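Category: Robotics / Teleoperation Notes

Posted in April by the site author

The collection period for the shelf task closed this month, and this entry records how the demonstrations were carried out. Readers who followed the earlier Gremotex entries will find the arrangement familiar. Two arms are mounted on a common rail and driven remotely by a single operator, one hand to each arm. The operator's motions are recorded together with the joint positions and the camera views, and a policy is later trained on the result.

In total, 1,881 demonstrations were recorded. Of these, 493 involve a sprayer or a watering can. The remainder cover glassware, packaged food and small household items, which were described in the previous entry and are not discussed again.

Garden sprayers are demanding objects to demonstrate. The weight sits low in the bottle, while the most convenient place to grip is often the handle. An operator who lifts too quickly will set the bottle swinging, and the recording then teaches a correction that should not have been needed. Operators were therefore asked to pause for 2 seconds after each lift before moving toward the shelf.

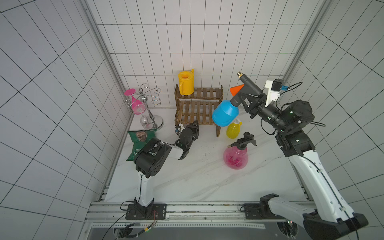
Blue pressure sprayer held by the right arm, with the left gripper in front of the lower shelf tier.

The written procedure, which follows the Trada protocol with minor changes, assigns one arm to carry and leaves the other free to assist. New operators tend to neglect the free arm. It drifts, and in several early recordings it came to rest where the object was meant to go. The procedure now requires that its position be checked before any approach to the shelf.

A session was limited to 40 demonstrations per operator. Beyond that number the motions became abrupt, particularly at the wrist, and a larger share had to be rejected at review. Rejected recordings were kept in a separate folder and labeled with the cause.

Work on the Beveo controller settings will resume once the review is complete. The grip force limits remain under discussion and will be given their own entry.

Related entries
Gremotex: glassware and packaged items
Adapting the Trada protocol for two arms
Beveo hand controllers after a season of use
Patwary labeling guidelines, revised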